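Home and Kitchen Board > Storage and Furniture > Small kitchens

Topic: Mug tree or hooks, and where to put the small oven?

ernano_k
Member, 14 posts

Good evening to all. I moved in July to a flat in Grustgate and the kitchen is very small. I have one brown table which must carry everything: the mugs, the plates, the drying rack, a small oven. My landlord does not permit holes in the wall, so hooks are not possible for me. I want to ask three things. Is a mug tree good or does it only take place? Should the plates stand or lie? And can a wooden box with a handle stand next to the oven, or is this a danger?

Nuttall
Member, 1426 posts

Mug tree every time. Mine holds 4 and takes up less room than a saucer. The box I would move. Wood next to an oven is asking for trouble.

Clive Crabtree
Member

I do not agree about the mug tree. When you take one mug from one side, the other side is heavier and it leans. Mine was from Altia and I gave it away after a month. A shelf that stands on its own feet is better, and you don't need any holes for it.

ernano_k
Member, 14 posts

Thank you both. Clive, mine has a square base and until now it did not fall, but I will watch it. I add two pictures. 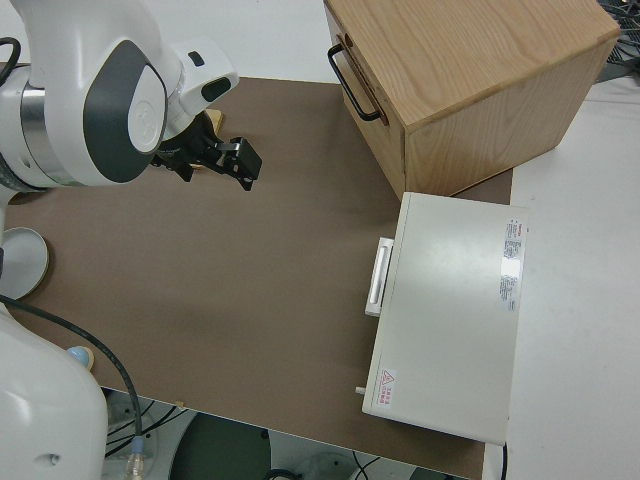
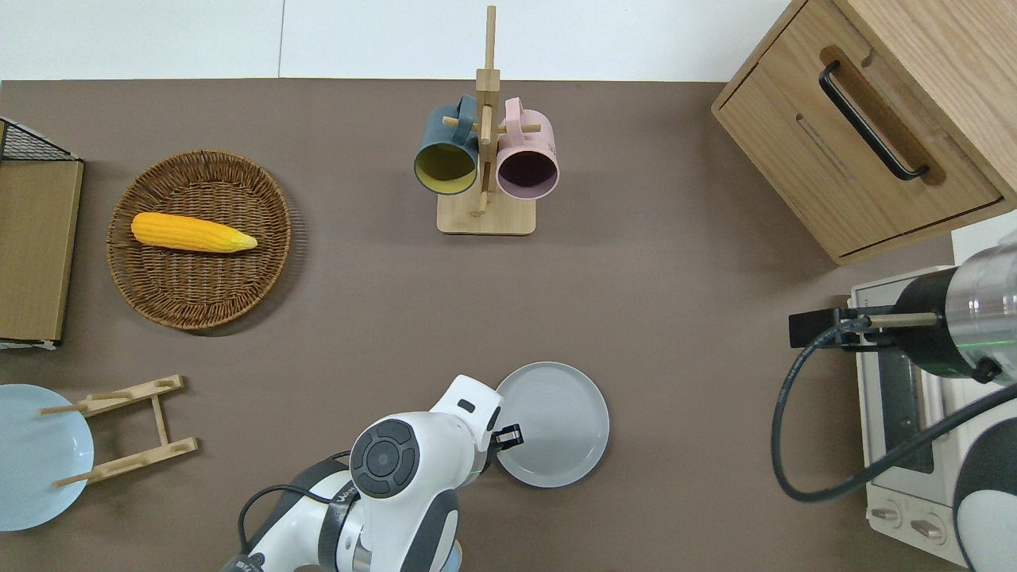 Second picture: the mug tree with the teal and the pink mug, and the light blue plate at the left.

The corn in the basket is a toy, before somebody asks me how to cook it. I like the colour of it. My question about the box is still open.

Keith Haworth
Member

Nice mugs, I like the yellowish inside of the teal one. About the box: look in the booklet of your oven, there is normally a page which says how much free space it needs at the sides and on top. Every oven is different, so I would not trust a number from a forum. And please put nothing on top of it when it is on.

For the plates I say standing. Your rack with the little pegs is good for this, but it should come nearer to the sink.

Nuttall
Member, 1426 posts

Agree with Keith on the booklet. I'd also get that basket off the table. A basket for one corn is a luxury in a small kitchen.

ernano_k
Member, 14 posts

The basket was a present from my aunt, so it stays! But I can put bread in it. I found the booklet and will measure tomorrow morning. If the space is too little, the box goes to the bedroom.

Clive Crabtree
Member

Bread is a good idea. I still say the mug tree will lean.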